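Kitchen robot on a budget: what I'd plan for first

I spent 42 days pricing arms before I bought one, and I still forgot half the list.

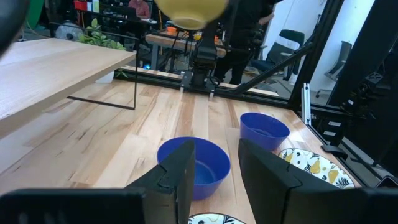

Start with the dishes you handle every day and measure them. My widest bowl is what ruled out the first gripper I liked, so take a ruler to the cupboard before you open a catalog! Then add up the boring stuff – clamps, power strip, spare finger pads (I keep 5 sets). I'd put $80 aside for those alone. Maricel Rivera at Pondar told me to leave room for a second arm when I sized the table, and I'm so glad I listened.

Updated 6/8/20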